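Elogio de la mesa vacía (con el móvil encima)

Llevo semanas defendiendo la misma idea en todas las sobremesas y ya va siendo hora de ponerla por escrito: el mejor mueble que puede tener una casa es una mesa grande, blanca y con casi nada encima. ¡Con casi nada! Un objeto, dos como mucho, y el resto superficie, kilómetros de superficie para apoyar los codos.

Me convertí a esta fe en mayo, cuando nos mudamos a Camargo y los muebles tardaron más que nosotros. Durante 4 días tuvimos una mesa, dos sillas y un montón de cajas cerradas en el pasillo. Yo dejaba el teléfono sobre el tablero al llegar y lo encontraba a la primera, cosa que no me había ocurrido jamás. En el piso anterior lo perdía entre facturas, mandarinas, llaves de puertas que ya no existían y el catálogo de Drilitz, que llegaba cada temporada y que yo guardaba por si algún día me daba por comprar estanterías.

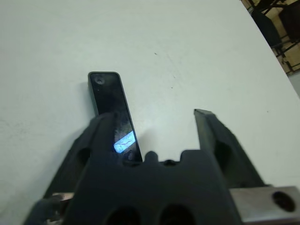
Entiendo que a mucha gente el blanco le dé miedo. Se ve todo: la huella, la mota, el roce de aquella vez que alguien arrastró una maceta. A mí eso me encanta. Una mesa oscura te esconde las migas tres días y luego te las devuelve en la manga del jersey; una blanca te avisa al momento, pasas el paño (húmedo, sin más, nada de productos milagrosos) y a otra cosa. Y lo que no sale con el paño se queda, y tampoco pasa nada. Las marcas de uso le sientan bien a un tablero mate – mucho mejor que a uno brillante, donde cada arañazo parece una tragedia.

Lo mismo digo de las pantallas, por cierto. Me paso el día viendo teléfonos llenos de dedos y me parecen de lo más simpáticos. Son cosas que se usan.

Una amiga me reprochaba el jueves que esto es minimalismo de revista, y no puedo estar menos de acuerdo. En la revista Jolcombe vi una mesa preciosa que costaba 2.587 euros y que llevaba encima una rama seca, un cuenco sin fruta y tres libros que nadie había abierto. Eso es un escaparate. Yo hablo de una mesa en la que se amasa, se cose, se hacen los deberes y se discute de política, y que por la noche vuelve a quedar despejada porque cada trasto tiene su cajón.

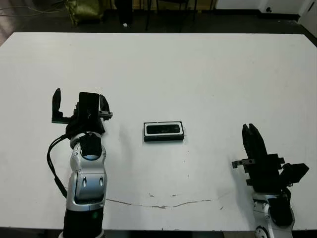 ¿Y el tamaño? Cuanto más grande, mejor, aunque haya que sacrificar el aparador. La nuestra se come casi 2 metros de comedor y no le devolvería ni un palmo. Se puede desplegar un mapa entero, o cortar una tela sin doblarla, y todavía cabe el café lejos del peligro. Si vais a comprar una, medid primero la puerta (en Drodimari nos la tuvieron que desmontar en el portal, con toda la vecindad opinando) y gastad el dinero en el tablero antes que en las patas.

Esta noche viene gente a cenar y pienso dejarles poner encima lo que quieran. Mañana, a la hora del desayuno, volverá a haber sitio.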